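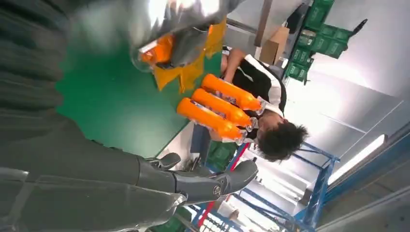 Orange item in clear wrap

The post auger came from Grorneck on a pallet, and Kevin Doherty had it on the back of the tractor before his tea was cold. He had paid 582 euro for it. Sinéad read the invoice twice and put it behind the clock.
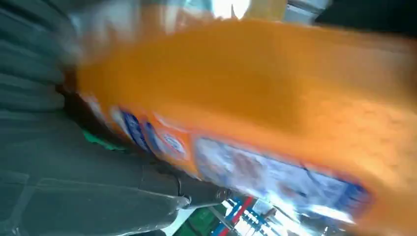

Photo: Philomena Ó Gríofa

The first holes went down easily. Near the old gateway the auger hit stone, the shaft stopped dead and the bolt went with a crack. Kevin looked in the toolbox. There was no spare.

"Enda Madigan has bolts," Sinéad said.

"I'm not asking Enda."

They had not spoken since January - something to do with a trailer.
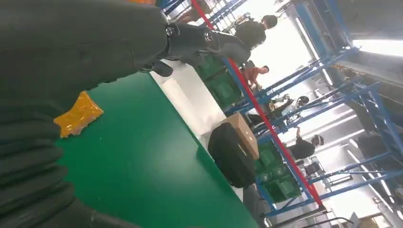
Issue 74

She walked over herself. Enda came back with her, carrying a coffee tin of bolts and a crowbar. He knelt, felt down the hole and said it was a big one. Kevin took the other end of the bar.

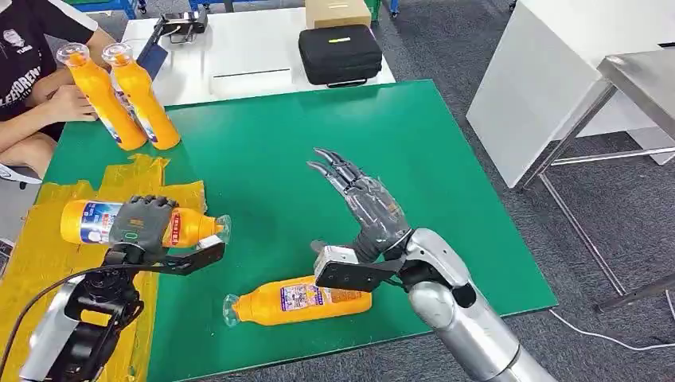
What is the shear bolt on a post auger for?
It breaks when the auger jams, so that the gearbox doesn't.

By dark they had the stone out and the trailer had not been mentioned.

Last updated: April 16, 2021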